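Ticket 1507 – Lekota policy, success rate lower than reported
Project: Zistalus
Opened by: Els Boersma
Assigned to: Jeanine Smits
Status: open, waiting for rerun

Els Boersma, 9:40
I try to repeat the result from our January report. We trained the policy on 662 demonstrations made with the hand-held gripper and the report gives 60 successful trials out of 80. With the same checkpoint I get only 31 out of 80. Most failures are the same: the gripper closes too early, before it reaches the object. I did not change the controller settings.

Jeanine Smits, 10:25
Thank you for the clear report. Could you check which version of the time alignment you used? In version 7 we moved the gripper width signal to match the camera images. If the checkpoint and the data loader do not agree on this, the closing will come too early.

Els Boersma, 13:10
You are right, my loader is still version 6. I have now converted the demonstrations again and I am looking through them one by one before I start the training. The wide view takes in much of the room besides the worktable, so I would like to know if we crop the images or keep them whole. 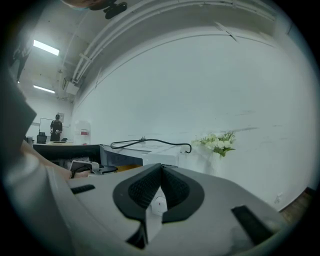 In the old config file the crop is switched off, but the Dredoseo notes say it was on for the final result. I can not find which one is correct.

Jeanine Smits, 14:05
Keep them whole. The note is about an earlier test and I will correct it. Please train with version 7 and the same seed, then run the 80 trials again on the Stitetside arm.

Els Boersma, 16:30
Training is started. I leave the ticket open and will add the new numbers when the trials are finished.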